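Grarnstead Shared Workshop
Humanoid Build: Pre-Power Inspection, March
Inspector: Edgars Kivi
Run hours at inspection: 1,834

1. Emergency stop, wall side. PASS. Tested 3 times from standby.
2. Battery isolation switch. PASS. Label to be reprinted in larger type.
3. Shoulder and elbow fasteners. PASS WITH COMMENT. Two screws on the left shoulder were under torque and have been reset.
4. Leg shells and tape. PASS. Tape is accepted as a temporary measure. Members shall not remove it without notifying the inspector.
5. Cable routing. FAIL. The long cable is to be lifted off the floor before any walking trial. Slack shall be tied at the back of the torso.
6. Fire extinguisher. PASS. It shall remain within reach of the build area. 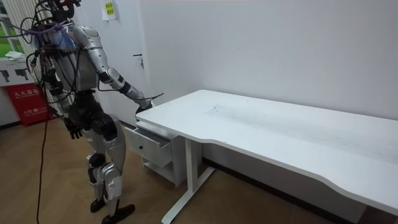 7. Desk drawers. COMMENT. Drawers shall be fully closed before the arms are powered.
8. Clearance. PASS. Members shall stand over 2 meters away during arm motion.
9. Joint temperature log. NOT SUBMITTED. The Arkinville members are to supply readings for the last 10 sessions.

Result: power to the legs is withheld until items 5 and 9 are closed. Bench work on the arms may continue.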